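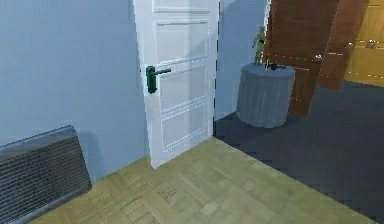
The door set in the Morkdale model, with the green lever handle fitted.

The quote from Dufour ran to four pages, and Laurier MacPherson read the last one first. Two mobile units with arms, one charging dock, one year of support. Line nine was a simulation license, priced per seat, and someone in the finance office had drawn a pencil circle around it.

The circle was the reason for the meeting at ten. Clalthorpe ran residential care buildings, and Morkdale was the oldest of them. It had 118 doors. MacPherson had walked the building in April with a clipboard and put each door into a spreadsheet by handle, swing and floor finish on both sides. Levers were one column and round knobs were another. A third column was headed Threshold, and it held the entries he trusted least.

"We could buy one unit and try it on the doors," said the woman from finance. Her name was Ikisine and she had read the whole quote, including the shipping terms.

"We could," MacPherson said. "The arm is rated for levers. Knobs need the other wrist."

"Is the other wrist in the quote?"

"It's an option. Page three."

She turned to page three. The other wrist had a lead time of 10 weeks and could not be fitted on site.

He opened the model on the wall screen. He had spent the trial period of the license building rooms in it, and he had not been careful about taste. The library supplied doors, tables and small objects, and he had taken what loaded fastest. A run consisted of a start position, a target and a time limit. He had completed 400 runs on doors. Of those, 216 ended with the door open far enough to pass through.

"That's a little over half," Ikisine said.

"Fifty-four percent. Most of the failures are knobs."

"And the levers?"

"The levers are good. The unit loses time where wood floor changes to carpet. It slows down and plans again."

She wrote that down. He had expected an objection to the percentage and had prepared a paragraph on it, which he now did not need.

The second task was tables. The night staff had asked for it. They wanted a unit that could bring a cup from a resident's table without disturbing anything else on it, and the residents of Morkdale kept a great many things on their tables.

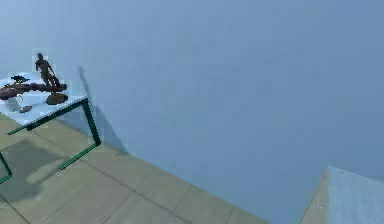 MacPherson had set the clearance at the default and then reduced it twice. At the default the planner refused any table with an ornament near the cup. At the lowest setting it accepted all of them and knocked over the tall pieces. The middle setting was slow, but it left things standing, and he had written the value on a card and taped it to his monitor.

"What does a broken ornament cost us?" Ikisine asked.

"There's no line for that."

"There should be."

He added a row to the budget and typed Resident property, breakage. He left the amount blank. The cursor moved to the next cell by itself and waited there.

They went through the rest in order. The dock needed its own circuit. The support contract excluded weekends, and she asked him to get a price that didn't. The second unit could be moved to the following year if Dufour held the price, and he said he would ask for that in writing. She crossed it out in pencil, lightly.

At line nine she stopped.

"If we don't buy this," she said, "how do you find out about the knobs?"

"In the corridor."

"With people in it."

"Yes."

She erased the circle. It took some time, as she had pressed hard, and the paper went gray and a little rough where it had been. Then she initialed the line and asked whether one seat was enough.

MacPherson said one was enough for doors. He asked for two.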